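About Bavirach

Small robot builds, one shared workshop, one big scratched-up table.
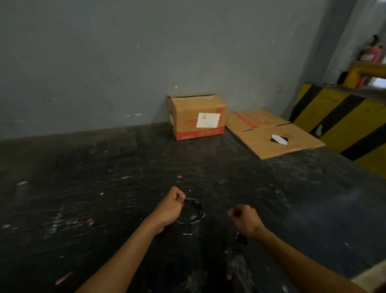

Coiled cable in hand at the work table.

Started in October by Yi-an Yoo and Sihan Qian, first arm built in Yi-an's kitchen. Now 200 square feet, rent split with the Hiltex bike people. We build small arms and sorters for home shops, mostly to order. Current one is Hao, a bench arm, 600 grams lift, wiring still a bit of a mess. Sihan does code, Yi-an does teh rest. Visitors ok after 6 pm, ring twice, door sticks.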